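Maddocks puts coloured blocks on the table with Square Away, its first game for small hands

GALPORT, 2025-06-29
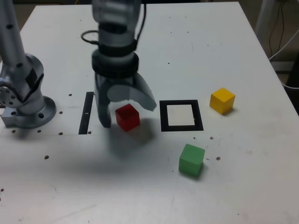
Red, yellow and green blocks from Square Away, with the black square still waiting for its first one.

I've been making wooden puzzles and other toys at Maddocks for a fair while now, and I don't think I've ever been as chuffed about a launch as I am about this one. It's called Square Away, it's for kids from three up, and the whole thing comes down to coloured blocks and a black square on a white playing surface. You put a block in the square. Then somebody else has a go. My nephew played it for most of a long weekend and still wanted to bring it to the dinner table (he lost that argument, but only just).

The idea started as a tidying-up game. I was trying to get a room full of littlies to pack away their toys, and giving them a marked spot to aim for worked a treat compared with me standing there saying "in the tub, please" over and over. I told Haf Morgan about it, and Haf, who designs most of what we make, went home and sketched the first set of challenge cards that night. We've been fiddling with it ever since — the thickness of the line around the square alone took us three goes!

The rules fit on one card. Scatter the blocks, turn over a card, and move the colour it shows into the square. Once everyone's got the hang of that you can play the memory version, where the cards go by in a row and you have to do the colours in order, or the bossy version, where one player gives directions and the other isn't allowed to ask questions. Guess which one my family likes.

"I wanted the square to be bold enough that a three-year-old knows straight away where the block is meant to go," says Haf. "We tried a thinner line and the kids just parked things on top of it. Thick black border, plain white inside, and they got it."

We had 274 families try it out before we settled on the final rules, and I read every one of the feedback forms, including the one filled in entirely in green crayon. The colours were the favourite part by a long way. Grown-ups mostly wrote about how quick it is to set up and put away, and a few asked for harder cards for older brothers and sisters, so we've added 30 of those in a separate pack inside the box.

Kirstin Dow runs the Hestar playroom in Galport, where we did a lot of the early sessions in May. "It's been on the table every morning," she told me. "They'll play it properly for a bit and then the blocks turn into a shop, or a train, and that's fine by me. I'd rather have something they can muck about with."

The first run is 200 boxes and they'll go on sale through our own shop and at Sokau, the toy and book store on the main street. Stojan Nedeljković at Sokau has kindly offered to keep a set open near the counter so you can have a play before you buy. Teachers and playgroup leaders who'd like a loan set can get in touch with me directly and I'll put you on the list — it's first in, first served, and I'm happy to talk through the cards over the phone if that helps.

Spare blocks and replacement cards will be available too. We know what happens to small things in houses with couches.

Media contact: Tomos Howells, Maddocks, Galport. Review sets and interviews with Haf are available on request.

Recent from Maddocks
Sokau extends its Saturday story hour through the school holidays
Meet the maker: Ditte Hviid on painting our animal puzzles
How to look after wooden toys
Loan sets for playgroups: how it works

Last updated: day of release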